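# Why Is It So Hard for a Robot to Pick Up a Towel?

You have been picking things up since you were a baby. At first you were terrible at it. You grabbed noses, you missed spoons, and most of what you did catch went straight into your mouth. Then you got better, and you stopped thinking about it.

Robots are still at the nose-grabbing stage, more or less. They can lift a metal block all day long, as long as the block stays where it was yesterday. Give them a towel and things get embarrassing.

The trouble with a towel is that it has no proper shape. A block is a block whichever way you turn it. A towel can be flat, rolled, bunched, twisted or stuffed behind a radiator, and it is the same towel every time. Where is the corner? Good question. The corner is in there somewhere.

## Fingers, sort of

The part of a robot that grabs things is called a **gripper**. Most grippers don't look much like hands. Many have only two fingers, which open and close like the tongs you use for salad. Two sounds stingy when you have ten, but try this: pick up your sock using just one finger and your thumb. You can do it. Now fold the sock that way. Now fold a T-shirt, with one finger and thumb on each hand, and no cheating with your chin.

That is the job, and it's the job at Palside, a workshop where people try out grippers on cloth. The grippers there aren't all attached to robots. Some have a handle, so a person can hold one in each hand and do the chore while the gripper's fingers do the touching.
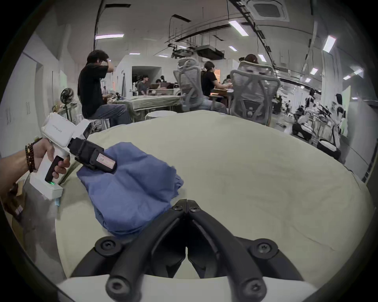
Why would anybody want to fold laundry with tongs? Because a person already knows how. Your brain can look at a heap of cloth and say "pull that bit." A robot's computer can't say that until it has been shown, over and over, what pulling that bit looks like. So people act as teachers. They do the job with the same kind of fingers the robot will have, and a recording of the movements becomes the lesson.

If you taught the robot with your bare hands instead, you'd use all ten fingers without noticing. The robot would watch politely and then look down at its own two.

## The great finger contest

Not all gripper fingers are alike, so Palside decided to compare two kinds. They're called Vanska and Suominen, which sounds like a pair of detectives.

**Vanska** fingers are long and thin, with narrow tips. They can slide under the edge of a cloth, which is handy when the cloth is lying flat. They're also good at poking too far and picking up two layers when you wanted one.

**Suominen** fingers are wider, with soft pads. They hold on well. Getting them to the right spot in the first place is another matter, a bit like picking up a coin with mittens on.

Each kind had to pick up the corner of a cloth 40 times. It had to be the same cloth, started in the same sort of heap, or it wouldn't be a fair test. If one gripper got a nice flat napkin and the other got a wet beach towel, you'd only find out who was luckier.

The Vanska fingers dropped the corner 4 times. The Suominen fingers dropped it 19 times. Case closed? Not so fast. When the test changed to holding on during a good hard tug, the mittens won easily and the thin fingers let go again and again. So the best finger depends on what you want it to do, which is an annoying answer, and engineers get it about once a day.

After the corner contest came folding. That meant 146 folds, with notes on every one. If you think writing down how you cleaned your room would be dull, try doing it 146 times with tongs. 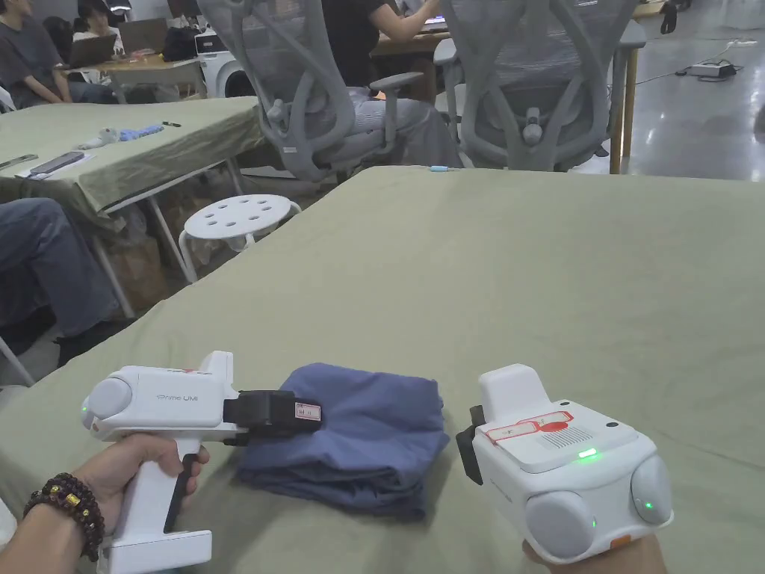
A reader in Grasbridge wrote to ask why we don't just give robots hands like ours and be done with it. Her own hands, she pointed out, have been folding towels for years without a single test, and they came free.

Fair point. Some people do build robot hands with five fingers. But every finger needs joints, and every joint needs something to move it, and all of that can break or get tangled. It also gives the computer much more to control. Two fingers are cheaper and simpler to fix.

## Try it yourself

You'll need two pairs of kitchen tongs, a dish towel and someone to keep score. Ask before you take the tongs, especially if dinner is happening.

1. Drop the towel on a table in a heap.
2. Using only the tongs, find two corners and pull the towel flat.
3. Fold it in half, then in half again.
4. Write down how many times you dropped it. Be truthful.
5. Wrap a rubber band around each tong tip and do it all again.

Did the rubber bands help you hold on? Did they make it harder to get under the edge? If your scorekeeper starts laughing, swap places and hand over the tongs.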